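보낸이: 울란 라주
받는이: 장르소설 교정 독자 메일링
날짜: 2019년 6월 25일
제목: Re: Re: [스케토라 2부] 9장 이후 읽으신 분?

답이 늦었습니다. 점심시간에 급하게 쓰는 거라 두서없어요. 오타는 알아서 읽어주세요.
에일리프 님 메일은 맨 아래에 그대로 붙여 뒀습니다. 위에서부터 제 의견.

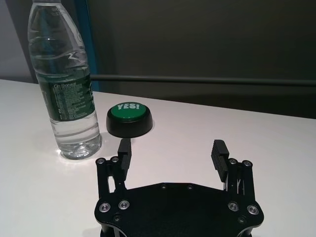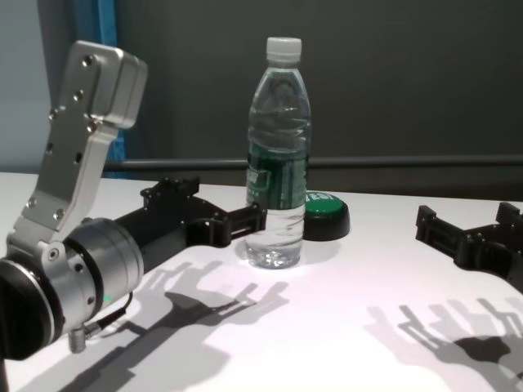
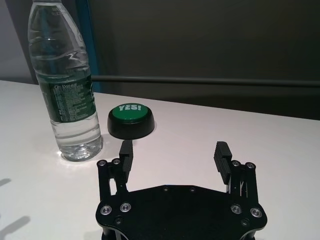
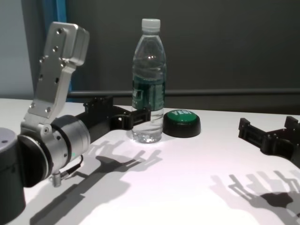

먼저 9장. 저는 살리는 쪽입니다. 에일리프 님은 통째로 들어내자고 하셨는데 그러면 네라가 왜 성벽 밖으로 나갔는지가 안 남아요. 10장 첫머리에 말 한 줄 있긴 하죠, "그날 밤 이후로 문지기와 말을 섞지 않았다". 그걸로는 부족합니다. 1부를 막 덮고 온 사람은 알아듣겠지만 2부만 사는 독자도 꽤 있고요.

다만 길어요. 네, 길어요. 우물가 대화가 세 번 되풀이됩니다. 첫 번째랑 세 번째만 두고 가운데 것(하인이 끼어드는 부분)은 빼도 될 듯. 하인 이름이 앞에서는 톰이고 뒤에서는 토민인데 같은 사람인지 작가님께 확인 필요. 저는 같은 사람으로 읽었습니다. 아니면 큰일인데, 14장에서 한 번 죽거든요.

두 번째, 로맨스 비중. 이건 의견이 갈릴 거 같네요. 부시시웨 님은 지난번에 "둘이 만나는 게 너무 늦다"고 하셨고 에일리프 님은 너무 빠르다고 하시고. 쪽수로 따지면 둘이 처음 같은 방에 있는 게 40쪽입니다. 늦은 건 아니에요. 늦게 느껴지는 이유는 그 전에 네라 시점이 없어서인 것 같습니다. 앞부분이 거의 다 영주 시점이잖아요. 영주가 창밖 내다보고, 편지 태우고, 또 창밖 내다보고. 세금 얘기 하고. 그 와중에 네라는 부엌에 있다는 말만 나와요. 부엌에서 뭘 하는지 한 장면만 넣어도 달라질 텐데. 짧게라도.

세 번째가 제일 급한데요, 지명. 피본(Fivon)이 1부에서는 항구였습니다. 배 타고 들어갔어요, 확실해요, 1부 끝에서 둘째 장에서 멀미하는 장면 있음. 근데 2부에서는 산길을 나흘 걸어 올라가면 나옵니다. 산 위의 항구... 키멘트 편집부에서 지도를 새로 그린다고 했던 게 이것 때문인지 모르겠네요. 지도 받으신 분 계시면 목록에 올려주세요. 저한테만 안 온 건지.

작은 것들. 메모에서 그대로 옮깁니다.

- 11장, 달이 보름인데 이틀 뒤에 또 보름
- 같은 장, "칼집을 뽑았다" → 칼을 뽑았다, 겠죠
- 12장 편지, 앞은 존댓말 뒤는 반말. 번역에서 생긴 거 같음. 원문 쪽 아시는 분?
- 13장 네라 나이. 스무 살이라고 했다가 생일 장면 없이 스물둘
- 15장에 나오는 노래 가사는 1부 가사랑 한 행이 다름. 일부러면 좋은데 아니면 고쳐야
- "붉은 망토"가 16장에서 갑자기 "푸른 외투". 옷 갈아입는 장면 못 찾았습니다

17장 이후는 아직 못 읽음. 주말에 읽습니다.

그리고 결말 얘기는 되도록 제목에 [결말]이라고 달아주세요. 저 이번에 아리프 님 메일 열었다가 첫 줄에서 알아버렸어요. 원망하는 건 아니고 (조금은 합니다) 다음부터만 부탁드려요.

에일리프 님이 물어보신 표지 문구. 지금 안이 "사랑이냐 왕좌냐, 선택의 시간이 왔다"인데 저도 이건 반대입니다. 네라는 왕좌를 고를 처지가 아니에요. 고르는 사람은 영주지. 뒤표지만 보고 산 사람은 네라가 왕위 계승자인 줄 알 텐데 마지막까지 그런 얘기 한 줄도 안 나옵니다. 1부 뒤표지는 좋았어요. 우물 얘기로 시작해서 누가 문을 두드리는 데서 끊었죠. 그 정도로만 해도 될 걸. 제가 대충 써본 것:

"성벽 안의 겨울은 길고, 네라는 더는 문을 잠그지 않는다. 돌아오겠다던 사람이 돌아오지 않은 지 두 해째. 그런데 오늘 밤, 누가 문고리를 잡았다."

뒤를 더 붙여야 하는데 시간이 없네요. 누가 좀 이어주세요. '그런데'가 걸리긴 하는데 빼면 또 심심하고.

참 트루히요 연작이랑 비교하는 얘기가 또 나왔던데, 저는 그 비교는 그만했으면 합니다. 거긴 처음부터 끝까지 복수극이고 여긴 복수가 3분의 1도 안 돼요. 말 타고 온 낯선 사람이 나온다고 다 같은 책은 아니니까... 읽는 순서를 물어보신 분께는 그냥 아무거나 먼저 읽으시라고 답했습니다.

일정은 제가 아는 한 8월 출간 그대로예요. 의견 모으는 건 헤르만 팡가리부안 님이 맡아주시기로 했으니 장별로 정리되는 대로 헤르만 님께 보내시면 됩니다. 파일 하나에 다 넣지 말고 장마다 따로. 지난번에 제가 하나에 다 넣었다가 혼났습니다.

아래부터는 에일리프 님 메일 그대로예요.

에일리프 산드베리 님이 쓰신 글:

> 안녕하세요 여러분.
>
> 2부 원고 16장까지 읽었습니다. 전체 32장이니 딱 절반이네요.
> 좋은 것부터. 문장은 1부보다 훨씬 낫습니다. 특히 눈 오는
> 밤에 마구간 지키는 부분, 거기는 두 번 읽었어요. 말이
> 숨 쉬는 소리 말고는 아무 일도 안 일어나는데 긴장이 됩니다.
>
> 그런데 9장이 문제입니다. 저는 통째로 빼도 된다고 봅니다.
> 우물가에서 네라와 문지기가 같은 말을 계속 주고받는데
> 읽다가 쪽을 잘못 넘긴 줄 알았습니다. 8장 끝에서 바로 10장으로
> 가도 이야기는 이어져요. 제가 그렇게 붙여서 읽어봤습니다.
>
> 둘의 관계도 너무 서두른다는 느낌입니다. 만나자마자 서로
> 알아본다는 설정은 알겠는데, 알아보는 것과 좋아하는 건
> 다르지 않습니까. 입맞춤이 연회 장면보다 먼저 나오는데
> 순서를 바꾸면 어떨까요. 연회에서 네라가 그 사람이 거짓말하는
> 걸 듣고, 그다음에 마당에서 만나는 쪽으로.
>
> 악역은 좀 더 봤으면 합니다. 영주의 동생이 무섭다고들
> 말하는데 무서운 짓을 하는 장면이 없습니다. 하인들이 복도에서
> 벽에 붙어 서는 것만으로는 모르겠어요. 1부에서 편지를 대신
> 읽어주던 장면, 그런 조용한 게 하나 더 있으면 충분합니다.
>
> 표지 문구 시안도 다들 받으셨지요. "사랑이냐 왕좌냐"는
> 다른 책 같습니다. 의견 부탁드립니다. 저는 반대에 한 표.
>
> 부시시웨 부텔레지 님, 지난번에 말씀하신 낭독용 발췌는
> 4장이 좋을 것 같습니다. 대화가 적고 끊기 쉬워요. 소리 내서
> 읽어보니 20분 걸렸습니다. 길면 편지 부분부터 줄이세요.
>
> 아리프 라투헤루 님은 끝까지 다 읽으셨다고 들었는데
> 답장에 결말은 쓰지 말아주십시오.
>
> 에일리프

마지막 부탁은 이미 늦은 셈이 됐고요 ㅠㅠ

연회 순서 바꾸는 건 저도 찬성인데 그러면 붉은 망토 문제가 또 생깁니다. 마당 장면에서 망토를 벗어주잖아요. 연회가 그 앞으로 오면 연회에서는 입고 있어야 하는데 지금 원고에는 없이 앉아 있음. 고칠 데가 제가 찾은 것만 두 군데. 더 있을 거에요.

영주 동생은 글쎄요. 저는 복도 장면 무서웠는데. 다른 분들은?

낭독 발췌는 부시시웨 님이 정하시면 따라가겠습니다. 4장이면 저는 네라 대사 말고 문지기 쪽 읽고 싶어요, 미리 찜.

이제 들어가봐야 해서 여기까지. 17장부터는 따로 보낼게요.

울란

덧: 톰/토민 건은 제가 작가님께 메일 드렸습니다. 중복으로 보내지 마세요.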